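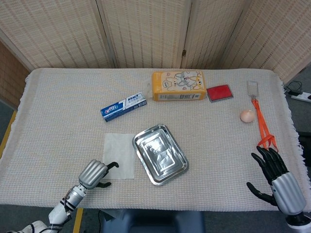

Search this site Enter keywords Go

Last updated: November, 4:40 p.m.

The Clekley lost-and-found table is back, and it's already filling up

I stopped by the Fothergill building this afternoon to drop off a library book and ended up staying close to an hour, which is what happens when somebody puts a table of other people's stuff in front of me. The lost-and-found is out again for the month, and if you've misplaced something small since summer, go look!

Lionel Tindall is running it this year. He took over from the front desk, where everything used to go into one deep drawer and pretty much stay there. His idea was to spread a cream-colored cloth over a table, put the folding woven screen behind it and lay things out flat so you can see them from the door. He changes what's on it during the day, so what you see at lunch may be back in the storage closet by dinner.

When I was there the selection was a funny one. A yellow box with cartoon rabbits on the front (my niece would have walked off with it), a red ink pad in a flat case, toothpaste still in its box, a shiny little steel tray, and a clear key tag on an orange strap. Oh, and one brown egg. I asked Lionel if anyone had claimed the egg and he said no, and that he'd give it until closing.

The key tag is the one he'd most like to see go home. Orange straps were handed out at the Drevus open house in the fall, 80 of them, so if you went to that, please check your hook by the door. I checked mine. It was there, under two scarves.

The whole list stands at 179 items, and 113 of those have been waiting since before school started. Gloves are the biggest group by far – mostly lefts, for whatever reason. Lionel has a notebook at the desk with everything written down by the date it came in, and you can flip through it yourself if you don't feel like waiting.

To pick something up, just tell the desk what you lost and where you think you lost it. For keys and phones you'll have to describe them first, and they won't go out on the table at all. Ovidiu Radu from Rosis, the repair shop across the street, has offered to put new batteries in any watches that turn up, free, through the end of November. I have a watch in a drawer that I'm now tempted to lose.

The table is out from 10 a.m. to 6 p.m. Whatever is left at the end of the month goes to the thrift sale, except the toothpaste, which Lionel says he hasn't decided about.

Contact us | © Clekley Neighborhood News | Back to top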